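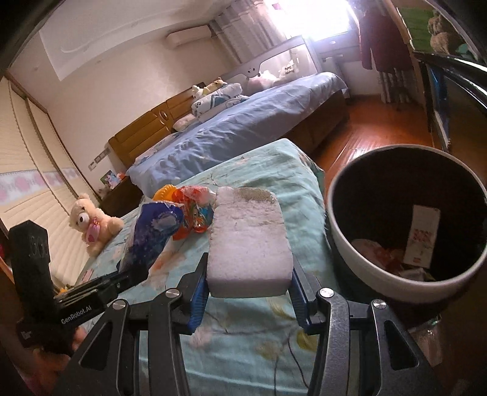 Notebook, workroom 2 — October 2019

Spent the morning on the permit survey. Of the 332 forms we sent out to people who came here to work under the old restrictions, the count of usable ones now stands at 320. The other 12 include a shopping list and a very long letter to the Home Office, which I have read twice and enjoyed more than the survey.

Coding question 9 ("What did you expect to find on arrival?") is slow. I began with 24 categories and keep wanting a twenty-fifth for "less rain". Jailson says weather goes under Living Conditions. I say weather is its own ministry. Left as is for now.

Self-employment: far more of them than the text of the rules would lead you to think, until you remember that under the rules it was one of the few doors left open. So we have bricklayers who were companies, cleaners who were companies, and one man on the Grutari site who was a company along with the eleven other companies holding the same wall up. Need to separate "self-employed by choice" from "self-employed by form". The questionnaire doesn't ask. My fault, I wrote it in May and was pleased with it.

Ilgın Kahraman did the first 100 transcripts and has flagged every place where the interviewer finishes the answer for the person. There are many. Most are me.

Spelling of the agency: Ditach on the contracts, Detach on two payslips, Dittach on the sign according to one respondent. Use Ditach throughout and put the rest in a note.

Juka is eating the accents again on export. Half our surnames have turned into question marks, a treatment several of the respondents say they'd already had from the bank. Jailson Moura has a fix that involves saving everything three times. Tried it, works on his machine.

To do:
Recode 9 from form 140 onwards
Ring Yin about the second batch of envelopes
Ask Ilgın whether "they were polite about it" is positive or negative — she has it as both
Find the key to the grey cabinet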